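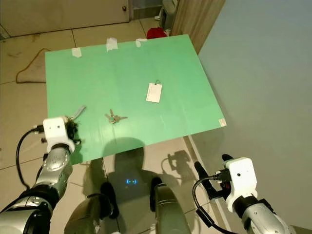

Kirmont lock works, open day. Tuesday, September 27, 2022

Typing up my notes before I lose them. Got there ten minutes late, missed the welcome talk, so if they explained the parking I didn't hear it. Parked behind the Tanner building with everyone else.

The works does padlocks, cabinet locks, mailbox locks and key blanks. Mostly the last two these days. Callska owns it now, have done for a few years, but the sign over the gate still says Stestex and so do most of the people who work there. Our guide was Jaime Falcão, who runs the cutting floor. Talks fast. Very good on brass, less good on where the bathrooms are.

Ear plugs and glasses at the door, then straight into the stamping shop. LOUD. Brass comes in on coils as wide as a dinner plate, gets flattened, goes under the press, and the blanks drop out the bottom into a bin. What's left of the strip looks like a paper snowflake. All of it gets sold back to the people who made the coil. Asked about the price of brass and got a long sigh. They make 3,000 blanks an hour on the newer press when it's behaving. The older one does a lot fewer but handles the odd shapes, so it stays.

Next, tumbling. Blanks go in a drum with ceramic chips and soapy water and come out with the edges taken off. I picked one up from before and one from after and the difference is big, the first one would cut you. Smell is like a swimming pool crossed with pennies. Steel ones then go off to be plated, done by an outside shop across the river, back in a week. We didn't see that part obviously.

Cutting floor. My favorite. Each key code is a row of depths, and the machine reads the code and cuts the notches in one pass, with a little spray of brass dust that they collect and sell too. Somebody asked how many different keys there are. For the basic mailbox lock, 600. So yes, if your building is big enough there's another box in it your key would open. A bit of nervous laughing at this. Jaime says the building owner can ask for a set with no repeats and most do. Better locks have more pins and more depths and the number gets huge, he wrote it on the back of someone's map and I didn't copy it down. Should have.

Then pinning, done by hand for the better cylinders. Six benches under a long window. Tiny springs, tiny pins in trays sorted by color, tweezers. You load the chambers, slide the plug in, try the key. One of the women let us have a go. I lost two springs and gave up. A kid of maybe nine did it first try and got a round of applause. It takes around 20 minutes to do a master keyed one properly, she told us, and you do not talk to her while she's at it.

Master keying they explained on a whiteboard and I followed it until the third level. Gist: extra thin pins in the stack so that two different keys line up. The more doors a master opens, the weaker each lock gets, so a good locksmith will try to talk you out of one key for the whole school. Didn't know that.

Lunch was in the canteen. Chili or cheese sandwich, both fine, coffee terrible. Long line. Sat with two hardware store people who had driven 600 miles for this and were going to a supplier dinner after. They wanted to know about lead times and nothing else. Fair enough, apparently cabinet locks were impossible to get last winter and they're already ordering for December.

Afternoon was the old pattern room, which I nearly skipped. Don't skip it. Drawers and drawers of sample keys going back to when the works started, steamer trunks, pianos, railroad cars, a bank that isnt there anymore. Handwritten cards in each drawer. They still get letters asking for a key to grandma's desk and they do try, there's a form at the front office. Bring the lock if you can get it off. A photo of the keyhole is no good to them.

Shop at the end: padlocks at cost, seconds in a bucket, bottle openers shaped like a key. Bought two padlocks for the shed and a tube of graphite. Falcão's advice on the graphite, use a tiny bit, and never oil on a cylinder, it gums up. I have been oiling mine for years.

Few practical things if you go next time. Wear closed shoes, they turned away a man in sandals. Stairs to the pattern room are steep and theres no elevator. Morning tour is the one you want, presses shut down at two. No booking needed but be early for the cutting floor, they only take small groups and the line was out the door by eleven.

Tanner lot closes at five. I got out at ten to.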